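4. Setting up your cabinet for the first time

By now the cabinet should be standing where you want it, with the four feet screwed down and the spirit level happy in both directions. If it still rocks a little, go back to section 3 and sort that out first. A wobble you can live with on the first evening will drive you mad by the end of the week, especially once somebody is trying for a high score.

This section takes you through the first switch-on, the joystick, and saving your scores. Set aside an unhurried hour for it. You won't need any tools except the short hex key from the bag taped inside the coin door.

4.1 Switching on

1. Plug the mains lead into the socket at the back of the cabinet, low down on the right, and then into the wall. Please don't use an extension reel that is still wound up.

2. Press the rocker switch above the socket. The marquee lights up first and the screen follows, and between the two there is a pause that feels longer than it is.

3. Wait for the Kalo start screen. The first start is the slowest one, as the cabinet is unpacking its game list, and the bar may sit at the halfway mark for a good while. Leave it be. Later starts are much quicker.

4. Choose your language and your time zone with the joystick, and press the left-hand button to accept each one.

Caution: do not switch off at the wall while the bar is moving. If there is a power cut at that moment, see "Starting again from the card" in section 9.
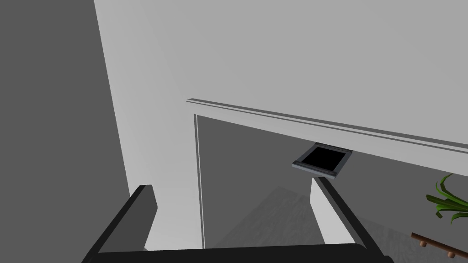
4.2 Setting the joystick

The stick leaves our workshop in Dirville set for eight directions, which suits fighting games and most of the shooters. Maze games are another matter altogether. In those you want four directions and nothing in between, or you'll find yourself stuck on corners with something nasty coming up behind you.

1. Open the control panel by undoing the two hex screws at the front edge. Let the panel lean back on its strap.

2. Look at the underside of the stick, where you'll find a square plate with a small tab. This is the restrictor.

3. Squeeze the tab, lift the plate, and turn it by one eighth. It should drop back with a click you can feel as well as hear.

4. Before you close the panel, waggle the stick and make sure it moves freely up, down, left and right and refuses the diagonals.

5. Close the panel and tighten the screws finger-tight plus a quarter turn. More than that will crack the overlay sooner or later.

Note: if you have the Nekau stick (the one with the ball top that unscrews), there is no plate to turn. Hold the stick down, press both player buttons together, and pick "4-way" from the little menu.

Ritva Miettinen, who looks after our repairs bench, keeps hers on four directions all year and plays everything that way, fighting games included. We don't recommend it, but she does win.

4.3 Trying the buttons

1. From the start screen go to Service, then Input Test.

2. Press each button in turn. The matching circle on the screen should fill in and empty again when you let go. 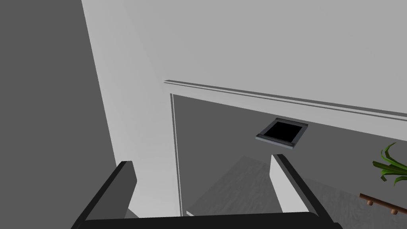

3. If a circle stays filled after you've let go, the button is catching on the panel. Loosen its plastic nut by half a turn from below, wiggle it, and do it up again.

4. If a circle doesn't fill in at all, one of the two push-on connectors has probably worked loose on the journey. Push it home firmly with your thumb and try once more.

4.4 Saving your scores

Scores are kept on the cabinet itself and will still be there when you switch it back on. The table holds 3,071 entries across all games, and after that the lowest ones quietly drop off.

1. Go to Settings, then Scores, and turn on Keep Initials.

2. Enter up to three letters for each player in the house.

3. If you'd like a back-up, put a memory stick in the port behind the coin door and choose Copy Now. Any score older than 365 days is copied into a separate folder called OLD, so do look in there before you decide that something has gone missing.

Note: score files from the earlier Masri cabinets can be read but not written. Copy them across once and keep the original stick somewhere safe.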